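1/ Fio sobre dormir mal, assunto no qual me considero uma autoridade de província. Começou em agosto, quando passei a acordar às 4 da manhã com a pontualidade de um funcionário dos correios. Vai comprido, ponham café. Ou não ponham, é um dos temas.

2/ Primeira fase: negação. Acordava, olhava para o teto e dizia a mim próprio que estava a descansar de olhos abertos. Há quem chame a isto meditação e cobre por isso.

3/ Segunda fase: compras. Encomendei uma almofada cervical da Prudalard, em forma de sela de cavalo. O folheto pedia 5 noites de adaptação. À terceira, o meu pescoço apresentou queixa por escrito.

4/ Terceira fase: conselhos. Basta dizer «ando a dormir mal» num elevador e aparece logo um especialista por andar. Chá de tília. Magnésio. Meias de lã. Não usar meias de espécie nenhuma. Uma vizinha recomendou-me virar a cama para norte e depois indicou-me o sul com o dedo.

5/ Acabei por comprar um livro do Régis Gaillard, «O Quarto Sensato», 400 páginas sobre a arte de adormecer. Funciona muito bem até à página 6. Depois começa o capítulo dos intestinos e uma pessoa fica desperta até de madrugada.

6/ A tese do Gaillard, tanto quanto percebi entre bocejos: o quarto começa na porta. Quem passa a ombreira já deve ir a meio caminho do sono. Eu passo a ombreira a pensar no IMI.
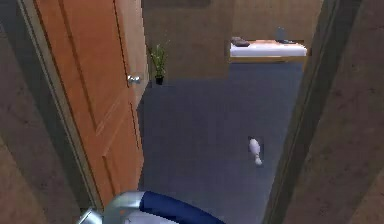 *Porta aberta, alcatifa do outro lado. O Gaillard aprovaria a alcatifa.*

7/ Sobre a alcatifa, aliás, ele tem onze parágrafos. Abafa os passos, diz, e «prepara o pé para a horizontal». Vivo num prédio com soalho de 1962 e um vizinho de cima que, pelo som, ensaia sapateado com móveis. O meu pé está preparado para muita coisa.

8/ Já a porta deve ficar, segundo o autor, «nem aberta nem fechada». Experimentei. Passei uma noite inteira a levantar-me para corrigir o ângulo. Pelas contas do meu telemóvel fiz mais passos do que num sábado no centro comercial, e gastei-os todos no corredor.

9/ Por falar em telemóvel: descarreguei uma aplicação chamada Palel, que nos mede o sono e de manhã nos dá uma nota. Tirei negativa. Desde então adormeço com medo do teste e acordo a pedir revisão de prova.

10/ A Palel também envia notificações. Uma delas, às 4 e pouco da manhã, perguntava se eu estava a dormir bem. Respondi que sim, por orgulho. Deu-me os parabéns.

11/ Houve ainda a Hoarau, a clínica do sono ao pé da estação. Sala de espera com música de ondas do mar, cadeiras ótimas. Dormi lá uma hora, a melhor do ano, até me chamarem para tratar da insónia. Pedi para voltar à sala de espera. Não fazem marcações só para isso.

12/ A médica, senhora muito paciente, fez-me a pergunta clássica: o que é que leva para a cama? Eu disse que um livro. Ela esperou. Eu disse que um livro e o telemóvel. Ela continuou a esperar. É uma técnica, eu sei que é uma técnica, e mesmo assim acabei a falar-lhe das folhas de cálculo.

13/ Isto do computador na cama é a grande vergonha da minha geração. Os nossos pais escondiam cigarros. Nós fechamos a tampa depressa quando ouvimos alguém no corredor, e estávamos a comparar tarifários de eletricidade.

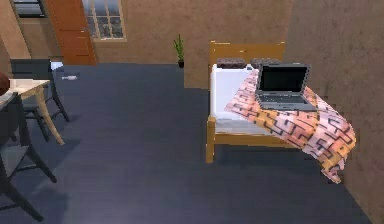
## Segunda parte do fio, porque o limite de publicações também não me deixa dormir

14/ Balanço das medidas adotadas. Café só até ao almoço: cumprido, com irritação geral. Ecrãs fora do quarto: cumprido às vezes. Jantar leve: quem inventou o jantar leve nunca viu o frigorífico às onze da noite.

15/ Troquei também os lençóis. Fui à Stada, secção de têxteis, onde um rapaz me explicou a contagem de fios com o ar de quem explica vinhos. Perguntei qual era a diferença entre os dois conjuntos. «Nota-se na pele.» Notou-se na conta.

16/ Mantas: o Gaillard é contra padrões complicados, porque os olhos «ficam lá a passear». Discordo. Se for para estar acordado às 4, prefiro ter com que me entreter. A minha é cinzenta lisa e já a li toda.

17/ A almofada da Prudalard, para quem perguntou em privado, foi adotada pela gata. Dorme lá dezasseis horas por dia. Pensei em instalar-lhe a Palel, mas não quero saber a nota dela.

18/ Para quem está a perguntar se melhorou: ontem dormi até às 5. Uma hora de ganho. O despertador estava para as sete, de modo que tive tempo de escrever isto tudo.

19/ Se alguém quiser o livro, ofereço. Está como novo a partir da página 6.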